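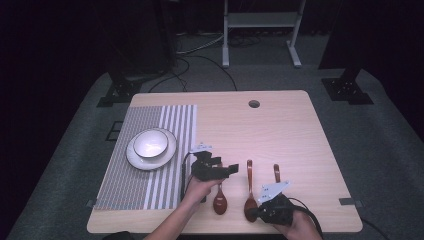 White bowl and plate with a dark rim, on a striped placemat.

Looking after a pale wooden table

Posted 4/16/18

We have had the same light wood table in the kitchen at Ostden for years, and it gets used for every meal, homework and the odd bit of sewing. Pale wood shows everything. These are the things that have worked for us.

Daily wiping

Use a cloth that has been wrung out hard. Wipe along the grain, then go over it again with a dry tea towel. Don't leave puddles by the edges or near any hole cut for cables, as water sits on the bare cut wood there and the finish starts to lift. Washing-up liquid is fine, a small drop in a bowl of warm water. Spray cleaners with bleach are not, and neither is the green side of the sponge.

Placemats

Fabric mats stop scratches but they hold water. If something spills, lift the mat straight away and dry underneath. Ours are washed at 40 and hung flat over the airer so the stripes stay straight. A thin fabric mat will not protect against a pan straight off the hob, so use a cork or metal trivet for that. Bowls go on a plate if there is soup in them.

White rings

A fresh white ring is moisture caught in the finish. Leave it overnight first, as many go by themselves. If it is still there, lay a clean cotton cloth over the mark and pass a warm iron over it for a few seconds with the steam off. Lift and look. Repeat up to 2 times and then stop. Dark marks are in the wood itself and need sanding.

Wooden spoons

Spoons need different treatment depending on how they are finished. Bare ones can be scrubbed with hot water and a little salt, dried upright in a jar and oiled when they look chalky. Lacquered spoons, like the glossy reddish-brown ones lying on the table, should not be oiled, as the oil stays on top and goes tacky. Wash them by hand with a soft sponge. Keep both sorts out of the dishwasher. Once lacquer starts to flake, stop using the spoon for food.
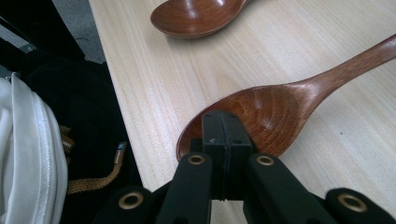

Oiling the table is a once-a-year job, and only if yours has an oiled finish. Put a drop of water on it. If the drop sits up in a bead, leave the table alone. If it soaks in, it is time. We do ours in October before the heating goes on. Clear everything off, spoons included, and check which way the grain runs. On a top with fine, close lines like these it is easy to see, and both the cloth and any sandpaper should follow it. Do the edges as well as the top.

We use Graltard oil from the hardware shop in Dridville. One tin does almost 2 coats on a table that seats four. Wipe off the extra after fifteen minutes and leave it overnight with a window open. Lay oily rags out flat outdoors to dry before they go in the bin, as they can catch fire if left bunched up.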